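Chapter 3
Containers on the Workbench

Before we speak about shelves and cupboards, we must speak about the bin. In many small workshops it is the first storage a learner meets, and often the last one to be planned. Dalibor Pešek, who taught bench work at Karkurel, used to ask his new students to draw their bench from memory. Most of them drew the tools well and forgot the bin completely.

In this chapter you will learn how to choose a bin by its depth, how to place it on the bench and how to lay long tools in it. Section 3.2 compares metal and plastic bins. The exercises begin on page 101, and a list of useful words is given on page 282.

You will need a ruler, a pencil and one bin from your own workshop. Please empty it before you start.

A deep bin keeps small things from rolling away, but its walls also make it harder to reach what lies on the floor. For this reason, a long tool should be easy to find by eye from above. A strong colour on the handle is a good help: the dark blue one is quick to notice against the dusty gray metal, even with faint scratches below the white patch at the back. The tool lies diagonally, with its flared head towards the right. In Exercise 1 you will try the same position and then two others, and write down which one your hand prefers.

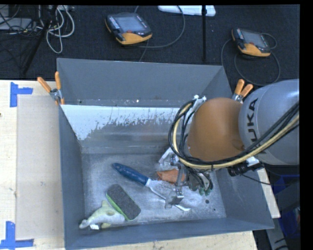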